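NOTICE TO THE RESIDENTS OF TIJANI HOUSE

47 shares | 3 comments

The Office of Residence wishes to inform all tenants that the late Mr. Edvin Bakke, of the seventh floor, has been granted an extension of his lease.

The Office is aware that Mr. Bakke died in November. His death was entered in the building register by the night clerk, Lawal Ugwu, and his deposit was prepared for return. On the first of the following month, however, his rent was received in full, in an envelope placed under the office door. The envelope contained 591 in small bills and a note asking that the radiator be looked at.

Under Section 8 of the House Rules, a tenancy continues for as long as rent is paid and no complaint is upheld. The Rules do not require that a tenant be living. The Office wrote to the owners on this point and was told to follow the Rules.

The radiator was looked at. It was found to be in good order, although the room was very cold. Mrs. Loredana Marras, who lives across the hall, reported that she heard Mr. Bakke thank the repairman by name. The repairman has asked to be assigned to other floors.

A complaint was then filed by Mr. Kayode Oyewole, who lives directly below. Mr. Oyewole stated that the walking at night had not stopped and that it was now slower. A hearing was held in the ground floor lounge. A chair was set out for Mr. Bakke, and the minutes show that it was moved twice. Asked whether the walking disturbed his sleep, Mr. Oyewole replied that it did not. He had listened to it for eleven years. He had filed, he said, in order to learn whether anyone else could hear it.

The complaint was withdrawn. The Office recorded its thanks to both parties.

Tenants have since asked what is to be done about the mail. Letters for Mr. Bakke will be placed in his box as before. They are collected on most mornings. His niece, Nafula Kioko, has visited and was given the spare key. She stayed until evening and left with a coat and a jar of buttons. She asked that the bed not be moved.
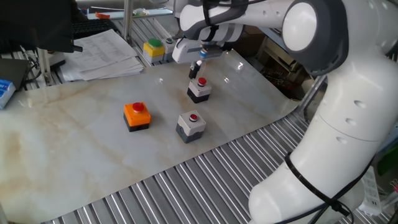
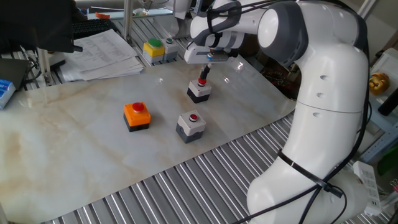
The Office must also address the matter of the dinner. Each winter the tenants of the seventh floor share a meal in the hall, and each household brings one dish. Mr. Bakke always brought potatoes. This year the potatoes were found on the table before the first guest arrived, covered with a cloth. Mrs. Marras tasted them and said that they needed salt, as they had every year. The dish was empty by nine. It was washed and left outside his door, and in the morning it had been taken in.

The lease is therefore extended for one year on the same terms. Tenants are asked to keep the hall clear and to hold the elevator when it stops at seven and no one appears to be waiting.

Issued by the Office of Residence, Tijani House

Comments (3)

pell_m
The jar of buttons got me. I would read a whole book of these notices.

Grantham Reader
Why would the rent be an odd number like that? Is it meant to mean something or is it only rent?

dottie k.
My grandmother's building had a man like Mr. Oyewole. He knew everyone by their feet.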